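The case against the in-sink rack (and why I still have one)

2026-08-15

I have been told, by people who mean well, that my kitchen would be bigger if I stopped drying dishes on the counter. The argument goes like this. A drying rack eats a patch of counter the size of a large cutting board. Move the rack into the sink and you get the patch back. Everybody wins.

I don't trust arguments where everybody wins, and I especially don't trust them about kitchens. You do get the counter back. What you give up is half a sink, and the people selling racks are very quiet about that half.

Still, I tried it. My sister-in-law Hedvika swears by hers, and she has raised three kids over a sink no bigger than mine, so her opinion counts for more than the reviews. I read those too. Most of them had clearly been written the day the box arrived. "Fits perfectly!" Fine, but does it still fit perfectly after a month of spaghetti pots?

I looked at a Skastia first, a folding one that rolls out over the basin like a bamboo mat. I paid 40 dollars and sent it back within the week. Anything taller than a cereal bowl rolled off it, and plates can't stand up on it at all. They have to lie flat, and a plate lying flat doesn't dry, it just holds a little pond in the middle until you go over it with a towel. If I'm going to use a towel I don't need a rack.

Then there was the Stastau, which sits on the counter but promises a "slim footprint." I measured the footprint. It was 2 inches narrower than my old one and a good deal longer, so I'm not sure who they think they're fooling. Back it went.

Hedvika's advice, when I complained to her, was to quit shopping and think about what I wash. We have a dishwasher, a loud one, and it takes nearly everything. What's left over is a short list: the big plates that block the spray arm, the good knife, the wooden spoons, whatever I used for eggs. On a normal evening that's maybe 11 things. I had been shopping for a rack that could hold a dinner party.

So the question changed a bit. I no longer wanted the rack with the most room in it. I wanted one that would hold plates upright and keep out of my way, and that meant going back to the idea I'd made fun of.

Some things I have learned about drying plates in a sink, for anyone else who is being nagged about their counter:

The slots matter more than the size. If they're too wide, the plates lean on each other and the bit where they touch stays wet all night. Shallow plates are fussy about this and deep ones don't seem to care.

Put the plate in as soon as you've rinsed it. I used to pile everything at the bottom of the basin and rack it all at the end, and I chipped two rims that way.

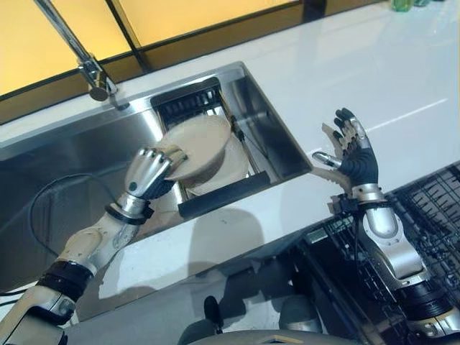 Water has to go somewhere, and this is the one point where I'll give the in-sink people full marks. On the counter you need a tray, and the tray grows a slimy film that you discover when company is coming. In the sink it just drains. I have not scrubbed a drip tray since January and I don't miss it.

You will lose the small side for everything else. No more rinsing lettuce over there while a pot soaks next door. My neighbor Radek Šimek says he just lifts his rack out when he needs the space and puts it on a towel on the counter. I pointed out that this is a counter rack with extra steps. He didn't have much of an answer.

Pots are still a problem. I have a stockpot that doesn't fit in any rack ever made, and I've given up and dry it upside down on the stove. If a company tells you their rack handles cookware, ask them which cookware.

I also doubt the claim that air drying is always cleaner than a towel. A clean towel is clean. Mine get changed every couple of days, and I'd put one up against a rack that hasn't been washed in a month – and I suspect most racks haven't been. Take yours out and look at the underside before you argue with me.

So do I have a bigger kitchen? I have a clear stretch of counter by the stove, which by the second week had the mail on it, and then the toaster moved over, and now there's a bowl of onions. Hedvika thinks this proves her point because I needed the room. I think it proves that I own too much stuff, and I haven't decided yet what to do about the onions.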